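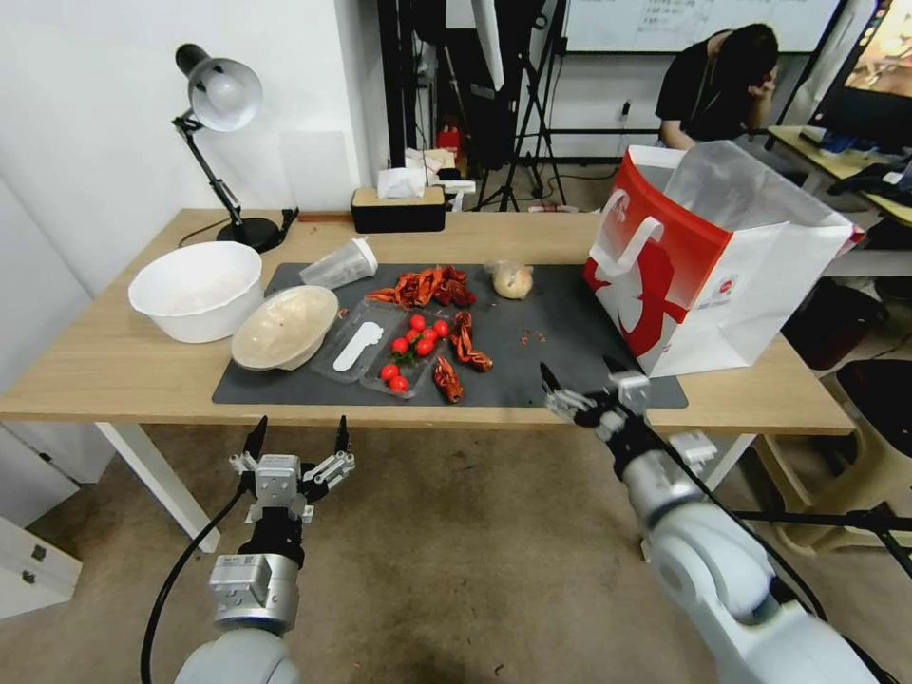 Clearing up after a crayfish lunch

Posted by Rosemarie Görtz, Jan 9, 2018

Quick one today, still got the bin to take out. Had a few messages asking how I deal with the table after a shellfish lunch, the shells and juice and all the bits. So. Notes as I do it. Takes me 25 minutes if I don't stop for tea.

What you need

A big wipeable mat under everything. Mine is dark grey. Get one before you do anything else, I mean it.
One large bowl for shells
A lidded tub
Two bin bags, the thick sort
Kitchen roll
Washing-up liquid, half a lemon
A lamp if your table's in a dim corner. Little bits of shell hide.

Step 1. Save the food first

Anything people will still eat comes off the mat before you touch a shell. Cherry tomatoes, rinse and put back in their clear tray. Leave the green stalks on if they've got them, they seem to keep better. Buns still in their bag just go back in the bread bin. Check the bag for a split, a bun that smells of crayfish is no good to anyone.

Whole crayfish that haven't been picked at: into the lidded tub, straight in the fridge. Eat next day. If they've sat out more than 90 minutes I chuck them. You may be braver.

Step 2. Cups and cutlery

Pick up any cup that's gone over, mop underneath. Plastic spoons and cups I wash and use again. Do them before the greasy stuff or they go cloudy.

Step 3. The shells

Big bits by hand. Claws and heads into the bowl, don't go straight to the bag, a claw will go through it and then you've got juice on the floor. Bowl first, then tip the lot into a doubled bag. Tie it tight. Outside bin, not the kitchen one. In April I left a bag indoors overnight and we had the windows open for 3 days.

Want stock? Rinse the shells and freeze them instead. I do this maybe every other time. Needs an onion, a carrot, bay leaf, 25 minutes at a low simmer. Strain it twice.

Step 4. Small bits

The red crumbs of shell. Don't wipe yet!! Wiping just smears them. Fold the mat in from the edges, carry it to the sink or outside, shake. Anything stuck on, use an old bank card as a scraper.

Step 5. Wash the mat

Warm water, squirt of washing-up liquid, soft cloth. Rub the lemon over, leave it while you do the table, rinse. Hang over the bath. Dont roll it up damp.

I've got a Pliltow one and it has been through 11 of these lunches now, still lies flat. The Coltedar I had before curled at the corners.

Step 6. Table

Pale wood marks easily so go over it with a damp cloth then a dry one, even if the mat caught everything. Run your hand across after, you'll feel any grit. Lift the lamp up and wipe under the base too, juice gets under thier somehow.

Step 7. Hands

Lemon and salt, cold water. Hot water sets the smell I reckon. Under the nails as well.

Stock recipe with proper amounts to follow when I find the card I wrote it on.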